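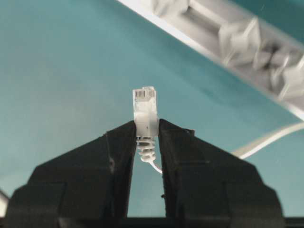

Network cables at home: how to keep them working

Reading time: 2 minutes

When the internet becomes slow in one room, many people buy a new router first. I did this too, and afterwards I found that the fault was in a cable behind the bookcase. Now I always begin with the cable.

Look at the plug before anything else. An RJ45 plug has a row of thin metal contacts near the end, and they should all be at the same height. If one is pushed down deeper than its neighbors, the plug must be replaced. Dust you can remove with a dry, soft brush. Please do not use water or kitchen cleaner.

Then check the small plastic clip. It breaks easily when you pull a cable backward through a tight space. My neighbor Efua Opoku puts a bit of masking tape over the clip before she pulls, and takes it off after. I copied this from her and have not lost a clip again.

The boot, I mean the soft part with ridges where the cable goes into the plug, protects the cable from a sharp bend. If you make your own cables, slide it on first, before the plug. I forgot it twice on one Saturday and had to cut off good plugs -- very annoying.

For storing, make loose loops as wide as a dinner plate and close them with a fabric strip. Wire ties from bread bags are too thin and they press into the jacket. I keep mine in a shoe box, short ones on the left, long ones on the right.

Write the length on a paper label near each end. In our apartment the longest cable is 80 feet, and without the label I would unroll it every time only to see which one it is.

Under a carpet is not a good place, even if it looks tidy. People step on it, and chairs too. Along the baseboard is better, with clips made for cable -- staples can go through the jacket.

If a cable still works only when you hold it in a certain position, do not keep it "for emergency." Put it with the electronics recycling.

Recent tips
Cleaning the filter of a range hood
A drawer for batteries and chargers
Removing candle wax from a tablecloth
How I label the fuse box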